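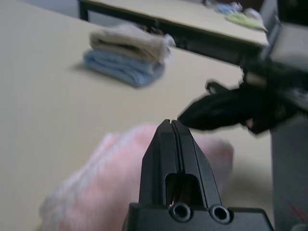

Photo: Lireck Studio

Farville Photographers and Stylists Circle
Minutes of the meeting held 2 Jun 2025

The meeting opened a little after seven with tea and a lovely lemon slice, and the chair welcomed 19 members, including five who were joining us for the very first time (welcome, all of you!). The last minutes were accepted with one spelling fixed.

Backdrop library. Members had a good long chat about borrowing. We now own some 52 painted boards and cloths, and a few have been coming home with creased corners. Agreed that the loan period stays at seven days and that boards travel flat, please, even on short trips.

Spring styled shoot. Wokstead has offered us its old dairy at no charge, which was met with real delight. Members leaned towards a soft colour scheme with garden flowers, though the darker, moodier idea had its fans too. Held over until we have seen the light in there.

Print swap. Mets will do our mounting again at last year's price. Names on the sheet by the end of June.

The meeting closed at 9.10, with the chatting carrying on in the car park.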